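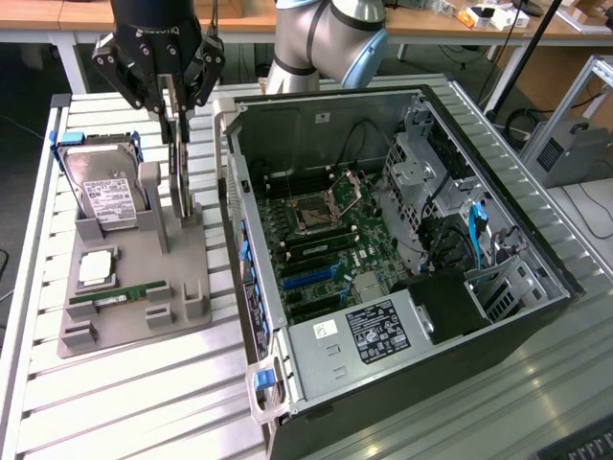

Akgül öffnet im Dezember Annahmestelle für gebrauchte Computer

Der Verein Akgül nimmt ab Dezember gebrauchte Computer von Firmen und Privatpersonen an. Die Geräte werden geprüft, gelöscht und danach an Schulen und Familien in der Region weitergegeben. Für das erste Jahr sind 600 Rechner geplant, 41 Schulen haben schon ihren Bedarf gemeldet.

«Viele Geräte stehen im Keller, obwohl sie noch gut arbeiten», sagt Josefina Troncoso, Leiterin der Annahmestelle. «Wir möchten, dass die Abgabe einfach ist — ohne Formular und ohne Termin.»

Festplatten werden vor der Weitergabe vollständig überschrieben. Auf Wunsch erhält der Spender darüber eine schriftliche Bestätigung. Für Firmen mit grösseren Mengen organisiert der Partner Zovier die Abholung. 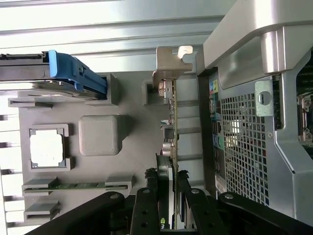
Was angenommen wird

Tower, Notebooks, Festplatten, Prozessoren und Arbeitsspeicher. Nicht angenommen werden Drucker und Röhrenbildschirme.

Die Annahmestelle ist täglich bis 18 Uhr offen.

Kontakt für Medien: Santino Garrido, Akgül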